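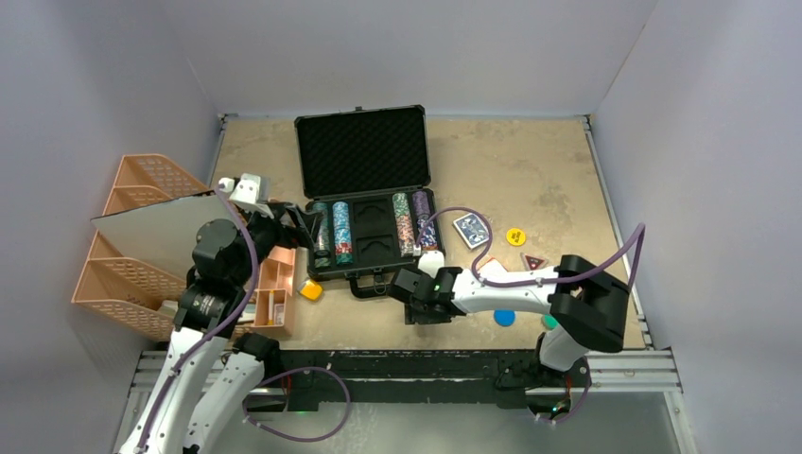
**bugti_boats**

Ticket 741, opened Tue 10 September
Status: open, waiting on Wilto
Product: Wilto calendar sync, Bugti marketplace listing

Hi all, me again I'm afraid. I run the guided canoe trips out of Purolthorpe (the ones down to Werska and back, with the tea stop) and my afternoon trip is showing as sold out on Bugti when it's got no one on it. Not one booking! The morning trip is fine. The evening trip is fine. My own website, which uses the Wilto button, says there are eight places left in the afternoon, and that's right, it's an eight-place trip.

I only spotted it because a lady rang to ask if we had a waiting list. I said no need, come along, and she said the website told her we were full until the weekend. So goodness knows how many people have looked and gone elsewhere.

**What I'd tried before opening this**

- Logged out of Bugti and back in. Same.
- Pressed "Sync now" in Wilto. It gives me the green tick and a cheery message and nothing changes on the listing.
- Looked at it on my phone with the wifi off, in case it was my computer remembering an old page. Still sold out.
- Took the afternoon trip off sale, had my lunch, put it back on. It showed eight places for a little while and then went back to sold out, which I found quite rude.

**First reply from support, and what I did about it**

You asked me to check the time zone on both sides. Both say London. You also asked if the trip had a minimum group size. It does, it's four, we don't go out with fewer than that. I changed it to 1 as you suggested and pressed sync, and the listing stayed sold out, so I've put it back to 4 because I really don't want to be paddling to Werska with one person and a flask.

You asked for the sync log as well. I didn't know there was one! It's under Settings, then Channels, then the little arrow beside Bugti, for anyone else reading this. I've pasted the bit that looked odd:

 afternoon / capacity 8 / booked 0 / held 8 / available 0
 hold type: basket
 hold expires in: 2000 seconds
 sync ok

And then the next one down:

 afternoon / capacity 8 / booked 0 / held 8 / available 0
 hold type: basket
 hold expires in: 2000 seconds
 sync ok

So something's holding all the places, and as far as I can tell the countdown goes back to the start each time the two systems talk to each other. I'm no expert, but that looks like a hold that can never run out. It'd fit with what I saw at lunchtime too, when it came good for a bit and then filled itself up again.
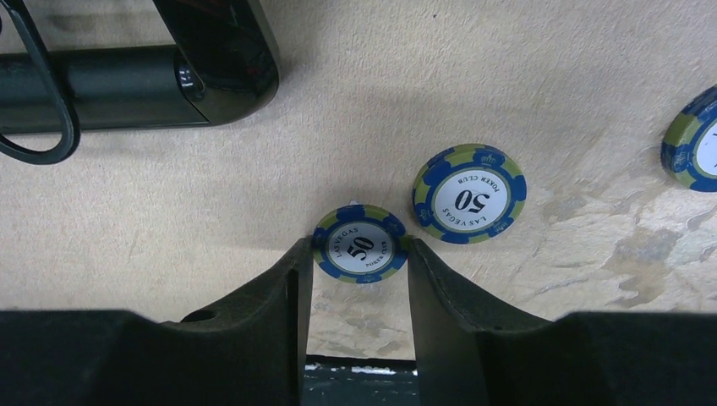 *Three poker chips, the nearest one a 50*

**Second go**

You told me to look in Abandoned Baskets. There is one in there from May, for eight people, afternoon trip, no name and no payment. I don't remember anybody asking for the whole trip in May, but we were repainting the boathouse and I wasn't looking at the computer much. There's no delete button beside it. There is a "Remind customer" button, which is greyed out, I suppose on account of there being no customer.

I've also tried:

- Turning the Bugti channel off in Wilto and on again. The basket came back with it.
- Making a copy of the afternoon trip under a new name. THIS WORKED, the copy shows eight places on Bugti and I've made a test booking on it and cancelled it without any bother.

The trouble with the copy is that it hasn't got any of my reviews, and the photos have gone in sideways, and the old one is the page that people have saved. I've left it on sale for now so at least folk can book, and I've hidden the original. If you need the original showing to test things, say so and I'll unhide it.

**What I'm after, please**

1. Someone at your end to delete that May basket, as I can't.
2. To know if the reviews can be moved across if the basket won't go.
3. Could the sold-out banner wait for actual bookings? A basket from months ago shouldn't be able to shut a trip.

I'm on the water most of the day and there's no signal past the second bridge, so an email is better than ringing. I read them all in the evening once the boats are in.

**Added later**

Got your note saying it's gone to the sync team. Thank you! The original is still hidden and the copy is still on sale. I've also looked at the morning and evening trips and neither has anything held in the log, so it's only the one.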